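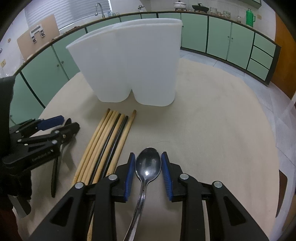 喝汤用的勺子和吃饭用的勺子,为什么形状不一样?

喝汤的勺子要兜得住液体,又要让人从勺边或勺尖慢慢啜饮,所以勺头多半偏圆、偏深;吃饭用的勺子要能铲起饭粒并整口送入嘴里,所以勺头较长、较浅,前端也收得窄一些。

# 匙(餐具)

**匙**,俗称**勺子**、**调羹**、**汤匙**,北方一些地方也叫**羹匙**,是由一个浅凹的勺头和一根长短不等的柄组成的取食器具。在餐桌上的几样常用食具里,匙大概是最不挑人的一种:牙牙学语的孩子最先学会用它,上了年纪、手不太稳的人最后还愿意用它。除了进食,它也用来搅拌、分菜、量取调料和药液,有时还被当作礼物和纪念品,一代一代留在抽屉里。

本条目主要介绍餐桌用匙的名称、历史、形制、材料、做法以及与之有关的习俗。炊事用的大勺、漏勺、锅铲只在必要处顺带提及。

## 名称

汉语里称呼这类器具的字很多,彼此之间的界线也时常变动,读古书的人为此没少费神。最古老的一个是“匕”。先秦文献里的匕,既可以指从鼎中取肉的长柄器具,也可以指舀取饭食的小器,与后来当短刀讲的“匕首”有牵连,却要分开来看。“匙”字以“匕”为形旁,声旁为“是”,后来成为这类器具最通行的书面名称。

“勺”的本义偏重舀取液体,酒勺、水勺都属此类,柄常与勺头成较大的角度,以便伸进深口的容器里去。到了现代口语中,“勺”和“匙”基本混用:北方人说“拿个勺儿”,往往就是指吃饭用的小匙;南方许多地方则说“调羹”,吴语、湘语和西南的一些方言里都有这个叫法,字面意思是调和羹汤之物,读来很有些家常的香气。粤语多说“匙羹”,把两个字倒了个个儿,意思倒也一清二楚。闽南话一带又有“汤匙仔”的说法,尾音轻轻一带,像是在叫家里的小辈。

英语的 spoon 来自古英语中表示木片、木屑的一个词,可见早年的勺子多从木头上削下来。拉丁语的 cochlear 则与蜗牛和螺壳有关,今天法语的 cuillère、意大利语的 cucchiaio 都由这一系传下。一个来自木头,一个来自贝壳,两种语言各自记住了祖先手边最顺手的东西。

## 历史

### 史前的勺子

最早的匙是什么样子,很难说得确切。贝壳、劈开的葫芦、弯曲的骨片,稍加打磨就能舀水舀粥,而其中大部分早已朽坏,或者即使留存下来也辨认不出用途。中国新石器时代的遗址里出土过不少骨制的匕和匙,有的扁平细长,只在一端磨出弧形的薄刃,有的已经有了浅浅的勺窝和分明的柄。一般认为,它们与谷物煮食的习惯关系密切:滚烫的粥和黏糊的饭,用手去抓总归不方便。

### 中国古代

青铜时代的匕和匙多见于墓葬和窖藏,勺头常呈尖叶形,柄上铸有纹饰。它们与鼎、簋等礼器配合使用,摆放的位置和取用的次序都有讲究。战国以后,漆木匙渐渐增多,髹漆的勺头轻巧光润,比金属的更合唇舌。汉代的墓葬画像里也能见到宴饮场面中的各种勺具,舀酒的、盛羹的,各安其位。

很长一段时间里,中国人是匙与箸并用的。《礼记·曲礼》中有“饭黍毋以箸”的话,意思是吃黍米饭不要用筷子;同一篇又说羹里有菜的用筷子夹,没有菜的便不用。由此看来,当时的分工与今天恰好有些相反:饭归匙,菜归箸。黍和粟煮出来的饭粒松散,用匙舀取自然合适。隋唐时期流行长柄的银匙和铜匙,柄身细长微弯,勺头扁圆,放在案上有一种舒展的姿态,后人仿制得很多。

后来稻米和面食在日常饮食中的比重上升,饭粒更容易成团,筷子慢慢接过了吃饭的差事,匙便专心去对付汤羹。这一转变拖得很长,各地的步调也不一致,到明代时大体已经成形。与此同时,瓷匙越来越普及,短柄、平底、深勺窝的样式逐渐固定下来,这就是如今每家饭馆都少不了的那种瓷调羹。它不传热,盛着热汤也不烫嘴,搁在碟子上又稳当,唯一让人心疼的是容易磕碰。

### 朝鲜半岛与日本

朝鲜半岛至今保留着匙饭箸菜的习惯,匙和筷子成套使用,合称“匙箸”。那里的匙柄长而直,勺头扁圆且浅,多用金属制成,舀饭喝汤都由它来承担。饭碗通常留在桌上不端起来,匙柄长一些就格外要紧。

日本在古代也从大陆传入过金属匙,贵族宴席上曾经使用,后来却没有在民间扎下根。木碗轻而隔热,人们习惯端起碗来直接就着碗边喝汤,匙的用处自然少了。近代以后西餐传入,匙又随着咖喱饭、蛋包饭一类的菜式回到了餐桌上。

### 地中海与欧洲

古埃及留下过一批雕刻精美的小匙,用石、木、象牙等材料制成,有的大概用于盛放香膏或参与仪式,与吃饭未必相干。古罗马人的餐匙主要有两种:一种勺头较大,称为 ligula,用来吃羹和较软的食物;另一种勺头小而圆,柄端尖细,即前面提到的 cochlear,据说那个尖头正好用来挑出贝类和蜗牛的肉。

中世纪的欧洲,普通人家用木匙和角匙,宽裕一点的用锡合金,银匙则是实实在在的家产。客人赴宴时自带匙和刀是常有的事,匙因此成了贴身的物件,有的还做成可以折叠的样式。英国王室加冕时用于涂油的金匙,是留存至今的中世纪匙器中名气最大的一件。文艺复兴前后流行“使徒匙”,柄端铸有一个小小的使徒像,常由教父教母在孩子受洗时赠送。英语里形容人出身富贵,说他“嘴里含着银匙出生”,与这类馈赠的风气常被联系在一起。

十七世纪以后,餐叉在欧洲各地陆续普及,刀、叉、匙开始作为一套来设计。勺头从早先的无花果形慢慢变成卵形,窄的一端由靠近柄处移到了前端,柄也由细直的棒状变得扁平,末端展宽,好让人握得舒服,也好让工匠在上面刻家徽和姓名的首字母。茶、咖啡、巧克力这些新饮料进了客厅,小茶匙、糖匙、茶叶匙跟着一样一样添出来。到了十九世纪,餐具铺子的目录厚得像一本小说,冰淇淋匙、葡萄柚匙、芥末匙、骨髓匙,各有各的去处,主妇们要一一记住它们也不是件轻松的事。

## 形制

一把匙大体可以分为勺头、颈和柄三部分。勺头又叫匙面或匙斗,它的深浅决定了一次能舀多少,边缘的厚薄决定了入口的感觉。颈是勺头与柄的连接处,受力最大,便宜的匙子弯折多半出在这里,挖过冻硬的冰淇淋的人对此应该深有体会。柄的长度、弧度和重量则影响整体的平衡:好的匙放在手指上,重心落在离颈不远的柄身上,拿起来不会往前栽,也不会往后坠。

常见的餐桌用匙有以下几类:

| 名称 | 勺头特点 | 主要用途 |
|---|---|---|
| 餐匙 | 卵形,中等深度 | 吃饭、分取菜肴 |
| 圆头汤匙 | 近圆形,较深 | 清汤、浓汤 |
| 甜品匙 | 卵形,比餐匙小 | 布丁、谷物早餐 |
| 茶匙 | 卵形,小 | 搅拌热饮 |
| 浓缩咖啡匙 | 更小,柄短 | 小杯咖啡 |
| 长柄冷饮匙 | 小勺头,细长柄 | 高杯冷饮、冰品 |
| 瓷调羹 | 平底,深槽形 | 中式汤羹、馄饨 |
| 韩式匙 | 扁圆,浅,柄长直 | 饭与汤 |

上表只是通行的叫法,各厂家的尺寸并不统一,同样叫“甜品匙”的东西,两家做出来能差出一个指节。购买散件来补齐旧套的人最好带一把原来的样品去比着买。

## 材料

### 木、竹、角

木匙是最普遍也最长寿的传统。选木讲究质地细密、气味清淡,枫木、樱桃木、山毛榉、黄杨都是常用的材料,松木一类带树脂味的就少有人用。木匙不刮锅底,不烫手,碰在碗沿上的声音也柔和。竹匙轻而韧,在产竹的地区十分常见。牛角和羊角经加热软化后可以压制成型,薄得能透光,过去多用来吃鸡蛋,因为银遇到蛋里的硫会发黑,味道也不大好。

### 陶瓷

瓷匙以中国为大宗,讲究的有青花、粉彩等装饰,日常所用则以素白居多。烧制时匙底或匙背要留出支撑的位置,所以翻过来常能见到一小片没有上釉的涩胎。挑选时不妨用指腹沿着边缘走一圈,光滑的才好入口。

### 银与锡合金

银匙的好处在于延展性佳、传热快、色泽温润,坏处也在于传热快,喝滚汤时要格外小心。纯银偏软,制作餐具时通常掺入少量的铜。锡合金曾经是寻常人家的体面之选,早年的配方中有些含铅,所以旧锡匙现在只宜陈列,不宜入口。

### 不锈钢

二十世纪以来,不锈钢成了餐匙的主流材料。它靠表面一层极薄的含铬氧化膜来抵御腐蚀,即使划伤了,在有氧的环境中也能自行恢复。餐具上常见的“18/8”“18/10”一类标记,前一个数字表示铬的含量,后一个表示镍的含量,都按百分比计。用得久了,不锈钢匙的表面会生出许多细密的划痕,光泽变得柔和,洗碗机里来来去去的那些尤其明显。这层旧意于使用毫无妨碍,有些人家还特别偏爱。

### 塑料与可降解材料

塑料匙价廉而轻,在外卖和航空餐食中大量使用,也因此引出了废弃物的问题。许多地方已对一次性塑料餐具加以限制,替代品有薄木片压成的匙、植物淀粉类材料制成的匙,还有用面粉烤出来、吃完饭可以一并吃掉的匙。最后这一种口感近似硬饼干,泡在热汤里得吃快一点。

## 制作

手工木匙通常从一段劈开的新鲜木料做起。湿木软,容易下刀,先用小斧砍出大形,再用直刀修柄,用弯刀挖出勺窝,放置阴干后细细修光,末了擦上亚麻籽油或核桃油。劈料时要顺着木纹,使纹理从勺头一直贯通到柄尾,横着截断纹理的匙很容易在颈部折断。有经验的匠人喜欢找天然弯曲的枝杈,纹理随着弯势走,做出来的匙又轻又结实。

金属匙的传统做法是锻打。银匠取一根银条,反复加热锤击,先打出柄,再把一端展开成片,放在有凹坑的模座上敲出勺窝,最后锉边、打磨、抛光。工业化生产则把这些步骤分给一道道机器:先从钢板上冲出毛坯,再把勺头一端轧薄、轧宽,切去多余的边角,用模具压出勺窝和柄上的花纹,然后磨边抛光。轧薄这一步在廉价产品中时常省去,于是整把匙从头到尾一样厚,勺头的边缘钝钝的,含在嘴里有种说不出的别扭。

滨海小城 Tallport 有过一段颇为热闹的制匙时光,当地的 Harnent 工场以一款名为 Tretance 的花型闻名乡里,柄端是一束微微内卷的海草,背面有一道细脊从柄一直延伸到勺头底部。工场全盛时,一副模座用满 1000 次便要重新修刻,老师傅们把修刻的日子当作半个节日来过,中午照例要煮一大锅鱼汤,人人用新压出来的匙尝第一口。工场后来停业,模具散落在镇上各家,至今还有人用其中一块来压门。

## 计量用途

匙很早就被当作量具。中医方书里有“方寸匕”“钱匕”等说法,都是以匕取药末的计量方法。西方的药剂师和厨娘同样习惯以匙论量,可是各家的匙大小不一,照着祖母的食谱做点心,咸淡甜腻多少要碰运气。

现代的烹饪量匙已经标准化,常见的一套中,一茶匙为 5 毫升,一汤匙为 15 毫升;澳大利亚的汤匙则按 20 毫升计算,翻看那里的食谱时值得留意。量取干料时,“平匙”指刮去高出边缘的部分,“满匙”则听凭手感。给孩子喂药,应当使用药品随附的量具,家里吃饭的匙深浅差别太大,靠不住。

## 礼仪与习俗

西式正餐中,匙一般摆在餐盘右侧,与餐刀同边,甜品匙则横放在餐盘上方。喝汤时匙由内向外舀,从匙的侧缘啜饮;盘里的汤将尽时,可把汤盘略略向外倾斜。搅拌过的茶匙应放在杯碟上,不宜留在杯中。中式宴席里,瓷调羹多置于匙托或小碟之上,公用的汤勺与个人的调羹分开使用。吃小笼包时,许多人先把包子放进调羹里,咬开一个小口,等汤汁流出来再慢慢享用,这时候的调羹既是托盘,又是汤碗,真是尽职极了。

威尔士有赠送“情匙”的旧俗,年轻人用整块木头雕出一把带有心形、锁链、小球等图案的匙送给心上人,雕得越繁复,越见得出耐心。北欧一些地方曾有新婚夫妇同用一对连着木链的匙进餐的风俗,2 把匙和中间的链子都出自同一块木料,两人得商量着来才能吃到嘴里。

世界各地也都有关于匙的小迷信。有的地方说匙子落地预示有客上门,落的是大匙还是小匙,来的客人也就不同。有的地方忌讳把匙子口朝下扣在桌上,也有人家偏偏要扣着放,为的是防尘。这类说法大多没有什么统一的版本,隔一条河就可能反过来。

## 乐器与游戏

两把金属匙背对背夹在指间,在大腿和手掌上敲击,能发出清脆的响声,这种“匙子乐”在爱尔兰、英国、北美和加拿大法语区的民间音乐中都能听到。俄罗斯则有成组的彩绘木匙,演奏者一手执数把,敲、刮、滚奏,声音温厚,常与三角琴合奏。土耳其也有手持木匙跳的民间舞蹈,节拍就从舞者的指间出来。

端着匙跑步的“匙子赛跑”是许多孩子运动会上的老节目,匙里放一个鸡蛋或乒乓球,谁先稳稳当当地走到终点谁就赢。心急的孩子总想用拇指按住鸡蛋,裁判们照例要为此吹几回哨子。

## 收藏

匙体积小、花样多,又容易得到,是很亲切的一类收藏品。旅游纪念匙自十九世纪末起风行,柄端常饰以城市徽章或名胜的小像,许多家庭的墙上至今挂着专门陈列它们的木架。银匙收藏者看重的是印记,通过背面的小戳可以推知产地、年份和作坊。使徒匙成套者极难得,单把也足以让人高兴上好一阵。

Tallport 的退休教师 Sem Willems 把多年收来的 605 把匙赠给了本地的 Mensah 陈列室,其中 36 把是 Tretance 花型,余下的从角匙、木匙到航空公司的小咖啡匙都有。陈列室按用途而不按年代来摆放,同一格里可能躺着一把十八世纪的糖匙和一把加油站赠送的茶匙,看惯了大馆陈列的人起初会有些不习惯。每年 11 月,陈列室还会取出几把结实的旧木匙,让来访的孩子亲手用它们搅一锅南瓜粥。

## 保养

木匙用后应及时洗净、擦干,竖着晾放,不要长时间浸泡,也不宜放进洗碗机。表面发毛时可用细砂纸轻轻打磨,再薄薄地擦一层食用级的油。银匙变黑可用软布蘸专用的擦银膏处理,也可以在铺了铝箔的盆中倒入热水和小苏打,让匙子与铝箔接触片刻,黑色便会褪去;柄为粘接或中空的不要用这个办法,热水可能使胶松脱。刻意做旧的花纹也会一并变亮,舍不得的人只擦平滑的部分就好。

不锈钢匙虽然耐用,遇到盐分和潮气久积也会出现小斑点,吃过咸菜、酱料以后早些冲洗为好。水垢留下的白印用少许白醋擦拭即可去除。瓷匙若边缘有了缺口,就不要再用来进食了,可以留着给花盆松土,或者舀一点猫粮。

## 参见

- 筷子
- 餐叉
- 餐刀
- 汤碗
- 量匙
- 使徒匙

*本条目最后修订:2024/12/09*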